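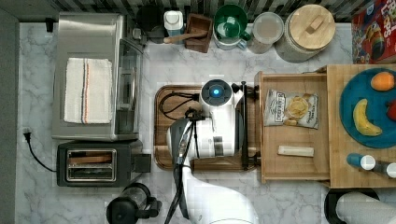 The Visit to Nazarenko Hall

Khrystyna Pasichnyk had kept her coat on. The letter said that visitors could leave their coats at the door, but she did not like to be without it in a strange building. She stood at the back of the small group and held the paper program with both hands.

"Welcome to Lavo," said the young man in front. "My name is Fedir Vasylenko. Today you will see Salta work in the kitchen. It will take thirty minutes, and please ask me anything."

She had expected a laboratory. It was more like the kitchen of her sister, with marble and a toaster oven and a towel folded on top of it. There were potato chips on a tray. The mixer stood on a dark board in the middle, and a small blue light was on. The white arm had come in low over the counter and was reaching for it.

"Is it going to bake?" asked a man with a wet umbrella.

"Today it only learns where things live," said Fedir. "A mixer is difficult. It is heavy, and it has its cable."

Khrystyna wrote on her program: heavy, cable. For many years she had cooked in the school of Madton, and she had also learned where things lived, mostly by burning her hands. The school had closed its kitchen in April. Now the lunches came in a van, already cold, and the children told her about it when they met her in the street.

The arm moved slowly. It made a sound like somebody breathing through the nose. When it stopped, everybody leaned forward, and when it started again, they all leaned back.

After the mixer came the drawer. Fedir said it was the part he himself liked best, because a drawer is a promise that something is inside. He became a little red after he said this. The drawer was open, and there was a crumpled paper bag in it, and a long black rod lay across the top at an angle. The fingers came down above the rod and waited. 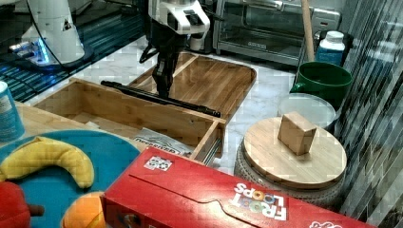
"What is it waiting for?" Khrystyna asked. It was the first time she had spoken, and her voice was louder than she wanted.

Fedir turned around to find her. "It is looking. You also look before you take something, yes?"

"Not always," she said. "In my kitchen there was no time."

Some people laughed. He did not laugh, but he looked at her with more attention, and from this moment he spoke a little in her direction.

"You cooked for many?"

"For a hundred, on a good day."

"Then you must tell me what is wrong with our kitchen," he said.

She thought he was being polite. But he was waiting, exactly like his machine, so she came to the front. The man with the umbrella made room for her.

"The coffee press is too near to the toaster," she said. "You reach for the bread, and your sleeve takes the glass. I have seen it."

"Salta has no sleeves."

"It has cables," said Khrystyna.

Fedir looked at the black cables, which hung in loops from the wrist. He took a pencil from his shirt pocket and wrote something on his own hand.

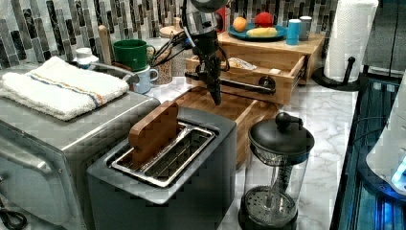

The toaster with its bread, and the press beside it.

They had a short break with tea. Khrystyna drank hers standing. A woman from the office asked if she was enjoying the visit, and she answered that she did not know yet, and the woman seemed satisfied with that.

When they returned, the fruit was next. Fedir explained that fruit was used because everybody knows what a banana should look like in a hand. The arm went out over the blue-green plate and its head came down close to the banana. The big wooden tray in the middle of the counter had nothing on it. 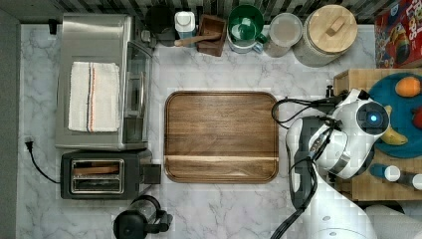 "It should go there?" she whispered. "To the tray?"

"This is the plan," Fedir whispered back. "Yesterday it went on the floor."

She discovered that she was pressing her own fingers together inside her coat pocket. She wanted to say: from the side, my dear, take it from the side. She had said this to every new girl who came to work with her, and the girls did not listen either, at the beginning.

"Can I say something to it?" she asked.

"It does not hear."

"I know that."

He thought about it. Then he moved to the left, so that she could stand where he had been standing, next to the counter, and she unbuttoned her coat.

Contact | Copyright 2023, all rights reserved | Back to top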